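How does a robot learn to tidy up?

You learned to put away your things because somebody showed you. Maybe they showed you two times, maybe twenty times. A robot also needs somebody to show it, but it needs many more times than you.

At Irnalik, Roksolana Zakharchenko is one of the people who show. She holds a gripper in her hand. It has two soft fingers, and a camera looks where the fingers go. Roksolana opens a cabinet, takes a small thing, and puts it in another place. The camera records all of it. One such recording is called an example.

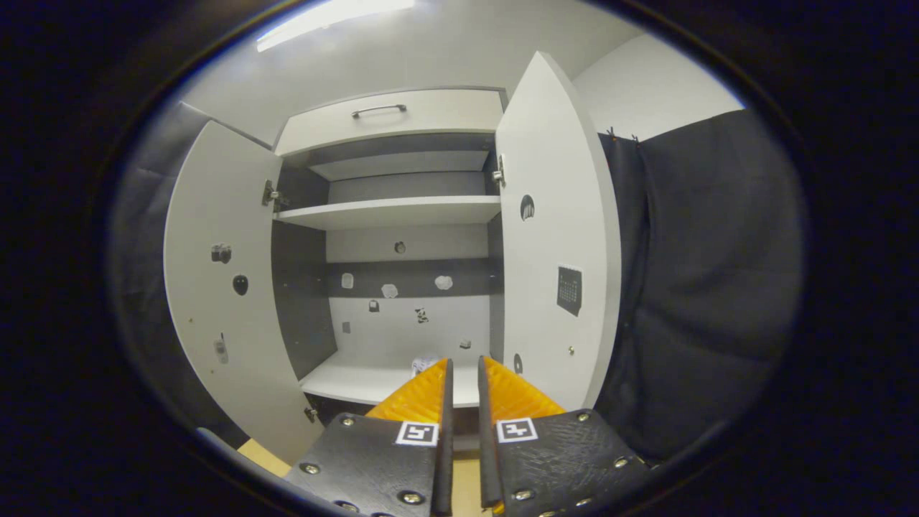

One example takes less than a minute. On a good day Roksolana makes 200 of them. Then her colleague Torben Grube watches the recordings on his computer. If the thing fell down, or if a hand covered the camera, he marks the example, and the computer does not learn from it.

Why must there be so many? Imagine you have seen only one door in your life. You would think all doors are like this one! So the team works with different cabinets, in different rooms, in the morning and also in the evening when the lamps are on. They want to have 3,000 examples before the first lesson begins. Now they have 708.

In the lesson, the computer looks at the pictures and tries to guess how the fingers will move next. At first it guesses badly. Each time it compares its guess with what Roksolana did, and it changes itself a little bit.

Try it at home: explain to a friend how to put a cup in a cupboard, but use only words. How many words did you need?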